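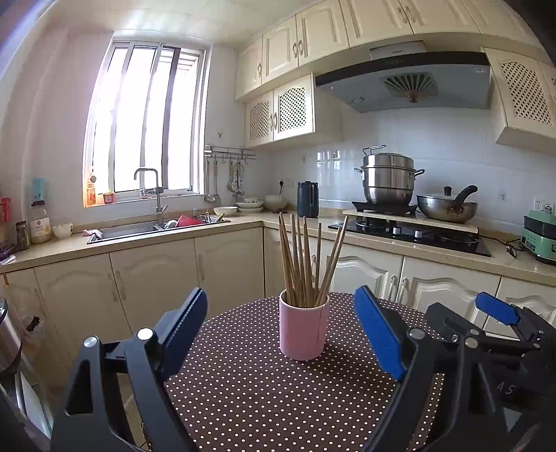

STARKHAM, 26 November 2022 - Mühlbauer will begin selling Ilero, a hardening oil for wooden kitchen tools, to home users in March. The oil has been available to commercial kitchens in bulk drums and is now being packed for retail sale at the company's plant in Starkham. It is meant for bare or worn wood that touches food: spoons, spatulas, rolling pins, salad servers, cutting boards and bowls. Long, thin pieces are also covered, including wooden chopsticks of the kind stored upright in a cup on the dining table, where the end grain stays exposed to kitchen air between meals. End grain takes up water faster than the side of the same piece, and the directions for Ilero treat the two surfaces separately.

Product details

Ilero is a blend of refined linseed oil and carnauba wax. It contains no metal driers and no added color or scent. The oil soaks into the outer layer of the wood and hardens there by reacting with oxygen. It does not form a film that can chip or peel. Wax left at the surface gives a low sheen and slows the movement of water into the grain.

The retail version is the same blend that is supplied in drums. It will be sold in 2 forms, a liquid and a soft paste. The liquid is suited to first treatment of dry wood and to end grain. The paste has a higher wax content and is intended for touch-up between full treatments. Both come in a 16-ounce metal can with an inner seal. Cans should be closed tightly after each use, as air in the can will thicken the oil over time.

Directions for use

Wash the item by hand and let it dry overnight. Sand rough areas lightly along the grain and wipe away the dust. Apply a thin, even coat with a lint-free cloth. On end grain, repeat until the wood stops taking up oil. After 2 hours, wipe off all oil that remains on the surface. Oil left standing will turn sticky and must then be removed with a nylon pad and a small amount of fresh oil.

Stand or hang the item so that air reaches every side while it cures. Thin pieces may be stood in an open rack with the thicker end down. Closed drawers and lidded boxes are not suitable during curing. Curing is slower in cold or damp rooms, and an item is ready for food when it feels dry and leaves no mark on white paper. The full curing table is printed on the inside of the label.

Cloths used with linseed oil can heat up and catch fire on their own if left bunched. Lay used cloths flat outdoors to dry, or soak them in water and seal them in a metal container before disposal.

Items treated with Ilero should be washed by hand. Dishwasher heat and detergent strip oil from wood, and the company does not recommend the product for tools that are cleaned by machine. Ilero should not be applied over varnish, lacquer or paint.
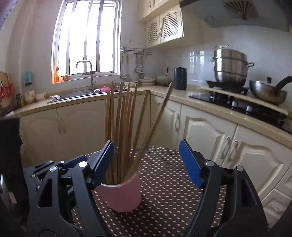

Supply and distribution

The first retail run is 4,000 cans. Mühlbauer has moved one filling line at Starkham from drum work to small cans for this purpose and has added a nitrogen flush step before sealing, which limits contact between the oil and air during storage. Drum production continues on the remaining lines - existing trade accounts and delivery schedules are not affected.

Retail distribution will be handled by Gemimness, a wholesaler of kitchen and table goods. Gemimness will take orders from independent kitchen stores and hardware stores before the March shipping date. Mail-order sales to the public are not planned for the first run. Stores may request sample tins of the paste, a set of treated and untreated beech test strips, and a printed copy of the directions for counter use.

Trade customers who now decant Ilero from drums for resale are asked to stop doing so once the retail cans ship. Decanted oil does not carry the curing table or the fire warning required on the retail label.

About Mühlbauer

Mühlbauer makes oils, waxes and soaps for the care of unpainted wood. Its products are used on floors, worktops and kitchen tools. Blending, filling and testing are carried out in Starkham.

Safety data sheets, label artwork and order forms are available from the Mühlbauer trade desk. Store orders should be sent to Gemimness.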